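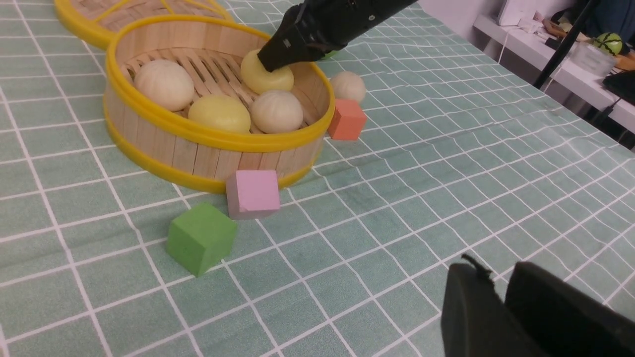

Steamer basket, yellow rim, on the green cloth.

Tuesday, January 8, 2019

String tension loss, Grena frames, second go. Last run before the break was no good, clamp on the tail side was slipping and I didn't see it until the numbers were already in the sheet. Struck through, not deleted. Murali please don't use them for the Pranley plots.

Re-strung both frames this morning. Same reel of multifilament as before, same machine, constant pull, no pre-stretch. Mains first, bottom to top on the crosses this time because the other direction was biting at the throat. Knots tidy on the first frame, ugly on the second. Left them ugly.

Rested on the rack till lunch. Room a bit cooler than I'd like, heating only came back on yesterday. Wrote the temp on the whiteboard and then Blandine wiped the whiteboard. So - cool. That's the record. 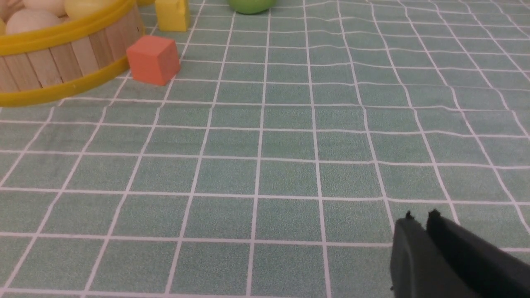

Ball cannon next. Plan was 500 hits per frame, measure, then keep going to 2000 and measure again. First frame got through the whole lot with only one jam (felt fluff in the feed, usual place). Second frame stopped at 500, see below.

First frame: most of the drop is in the early part, like we thought. Stringbed stiffness falls fast and then hardly moves. Final reading down nearly 35 percent on the fresh one, wich seems like a lot. Checked zero on the stiffness tester before and after, fine both times. Still don't like it. Either the reel is old or the rest period was too short and I'm counting plain relaxation as impact loss. Need a control frame that just hangs there and gets measured. Should have had one from the start, Bhavana said so in the planning meeting and I wrote it down and didn't do it.

Second frame: notching on the crosses at center, one main visibly frayed. Pulled it off the cannon before it went. Could be aim - the impact marks are all bunched up low and left on this one, and nicely spread on the other. Somebody moved the stop on the holder? Kamonchanok used it for the junior frames. Will ask, not a complaint.

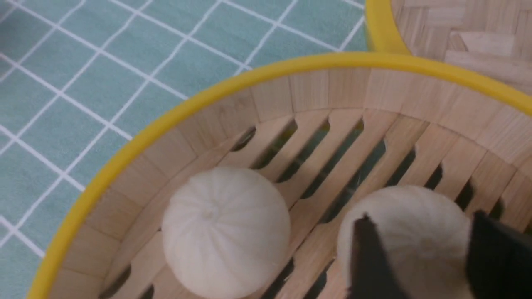 Kubo dampener test not started. The sensor lead is intermittent, wiggle it and the trace comes back. Taped for now. New lead is on order along with the grommet strips, no date given.

Also the Lurnari people want a player comment sheet to go with the bench data. Blandine has a draft. I think the 'feel' question is too vague, half the club players will write "good" and that's it. Suggest asking when they'd restring, in weeks of play, and leave feel as a free box at the end.

To do
- control frame, same reel, hang it next to the others
- mark the stop position on the holder with paint pen
- thermometer that logs, not a whiteboard
- check reel date, box is on the top shelf behind the shuttlecock tubes
- redo second frame from fresh, move the aim up before the frist hit
- send Murali the clean sheet only

Cannon is off, compressor bled. Balls from today are in the grey bin, don't mix with the new ones.

JV (Jana Vogler)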